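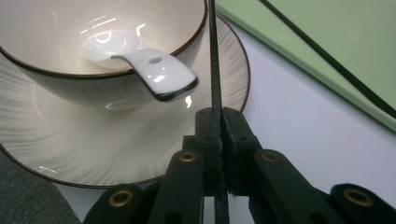
*Fig. 1. Glazed ceramic bowl and spoon with dark brown rims.*

## Unit 4: Glaze fit

A glaze and the body under it shrink at different rates during cooling. The difference decides which fault appears:

- **Crazing** – the glaze contracts more than the body and is left in tension. Fine cracks form, sometimes weeks after firing.
- **Shivering** – the glaze contracts less and is over-compressed. Flakes lift at rims and handle edges.

Slight compression is the target. To correct crazing, add silica in small steps and refire a test tile each time.

**Lab:** bisque to 900 °C, glaze, fire, then run the boiling water and ice water cycle. Record the results on the Pastard sheet. Tiles go to Fabian Kofler by the end of May.

Reading: Riedl, course reader, p. 151.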